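4.2 Where the laughs land

I went into this part of the study pretty sure that prank shows live or die on the reveal. We coded 1279 clips from the hidden-camera format Linetti, and I watched far too many of them myself (my family has opinions on this). Viewers in our panel pressed the laugh button most during the wait, when the mark starts to suspect something but stays polite! The reveal came second, and the host's chat afterward barely registered.

14 comments · 3 shares

Bustura, the studio version, showed the same pattern, only weaker. My guess is that a live audience gives the game away early, and Section 5 gets into that. Shop-counter pranks were the easiest to code, with everyday goods like those in Figure 2 and very little talking.
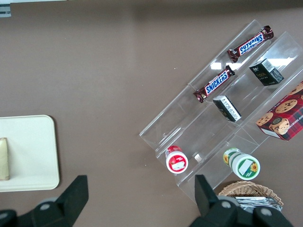
Figure 2. Snickers bars on a clear tiered display rack.

We dropped clips with music over the wait.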